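# Come and boss two robot arms about for a bit (paid, no experience wanted)

Hello! I run the gripper trials at Hernell, in the ground-floor unit at Adstead, and I need people. Ordinary people with ordinary hands, ideally ones who have never touched a robot in their lives, though I won't turn you away if you have.

We've got two sets of gripper fingers on the bench and we can't agree which is better. One set is from Clerkmont, stiff and quite narrow. The other is from Ekinci and has a softer pad with a bit of give in it. Everyone in our office has a favourite by now, me included, and we've all driven the arms so much that we make up for the faults of either without noticing. That makes us useless as testers. You'd be far better at it.

## What you'd be doing

You sit at a desk with a pair of hand controllers, one for each arm. Move your left hand and the left arm moves, squeeze and the gripper closes. I'll give you a practice go for as long as you like, and then we work through a set of little jobs: pick this up, pass it from one arm to the other, fold that, put it in the basket. Halfway through we stop for tea, I swap the fingers over, and you do the same jobs again with the other set.

I won't tell you which set you've got first. Please don't try to guess out loud, as I have a terrible poker face.

After each job you fill in a short sheet about how it felt. Was it tiring? Did you trust the grip? Did you want to throw the controller across the room? (People do say yes to that one, and it's a perfectly good answer.) I'm every bit as interested in the sheet as in the timings.

We also have two controllers to compare, an older one with a trigger and a newer one with a sort of pinch clip. You'll only use one of them, and I'll pick which by drawing a slip out of a mug.

## Who I'm after

- Anyone aged 18 or over who can sit comfortably for a session with breaks
- Left-handers, please! We've had hardly any
- People with small hands, big hands, stiff hands, all welcome (tell me beforehand if you'd like the chair or desk moved)
- Glasses are fine, and so are hearing aids

You don't need to be good at video games. You don't need to know any maths. If you knit or sew, or you've spent years folding other people's washing, I'd be especially glad to hear from you, as you'll have opinions about cloth that I simply haven't got.

I can't take anyone who has worked for Clerkmont or Ekinci, for fairness' sake. Sorry about that.

## The jobs themselves

Small hard things are mostly fine with either set of fingers. Cloth is where the arguments start, and it's what I'd most like your help with. A thin fabric slides out of the stiff fingers if you come in at the wrong angle, and the soft ones like to pick up two layers when you wanted one. You'll get the hang of it quicker than you think, and I'd rather see your first clumsy tries than a polished performance.

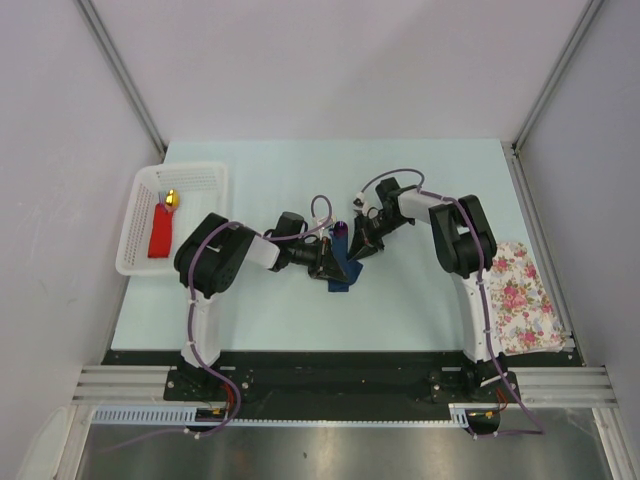
Cloth behaves differently every single time, and I've stopped pretending I can set it out the same way twice. What I do keep the same is the order of the jobs and the help you get from me, which is none unless you ask. You'll have both arms working close together for a good part of it, with the grippers nearly touching over something like that dark blue cloth, and it does feel a bit like patting your head and rubbing your tummy. The flowery one with the pink roses is my own favourite to hand out. Bumping the arms into each other isn't a disaster, they're set to go gently, and you'll have a stop button by your elbow the whole time.

## Pay and practical bits

You get a 10 pound voucher for coming through the door, even if you decide after five minutes that it isn't for you, and the full session fee on top if you finish. I'll send the fee and the session times when you get in touch. Travel within Adstead is covered too, so hang on to your ticket.

We record the arms' movements and the view of the bench, and I keep your answer sheets under a number. Your name isn't on any of it. You can ask me to bin your data afterwards and I will.

So far we've logged 286 goes at the cloth jobs and I want to reach 1,000 before we settle on fingers, so there's plenty of room. Bring a friend if you like, they can have their own slot.

Wear something with sleeves that push up. The unit's down the side road past the tyre place, blue door, and the bell does work if you lean on it.

To put your name down, ring the Hernell front desk on extension 332 and ask for the gripper trials, or drop a note through the door with the best way to reach you. I'll get back to everyone, even if it takes me a few days!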